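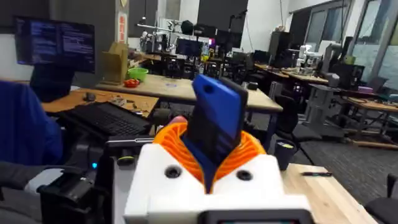

Page last changed: Thursday, 4:47 pm (N. Onishi)

Automation Planning, Week 2: What the arm doesn't come with

Bring your draft budget. If your draft budget is one line and that line says "robot", bring a pencil as well.

1. The quote and the cost

A quote from a supplier covers the thing in the crate. Your first job is to list everything it'll be useless without. Look at the wrist view at the top of the page: the gripper has hold of one blue-and-black block, and behind it is a room full of benches, monitors, stands, cables and chairs. All of that was a line in a budget once, or should have been. Floor space counts too. An arm on a bench uses up the bench.

2. Grippers and what they hold

Price the gripper separately from the arm. Then price the bits that wear or get lost: fingers, pads, collars, screws. Sepúlveda (reading 2) sets aside a spares line from day one and defends it against all comers, mostly accountants.

Test objects need a line as well. Bowls and trays are cheap, and people still manage to charge them to travel.

3. Worked case: Bevley

Bevley is a small packing firm in Galtinville with $2000 left in its equipment budget at the end of May. Tramavton has offered a used gripper for exactly $2000, a coincidence we'll admire in class. The offer leaves out mounting, cabling, freight and training. Work out what Bevley can afford to do with a gripper it can't bolt to anything.

Then read Ainhoa Montes's memo to the Bevley owners. It runs to 29 lines and the word "contingency" turns up in the last one.

4. Timing

Lead times belong in the plan beside the dollars. If the arm arrives before the bench does, you've bought a very expensive doorstop - and the warranty has probably started.

For next class

Redo the Bevley budget on one page. Mark each figure as quoted, estimated or hoped for. Be truthful about the third kind. Labour goes in, including yours.

Questions to Natsumi Onishi, room 47, before noon.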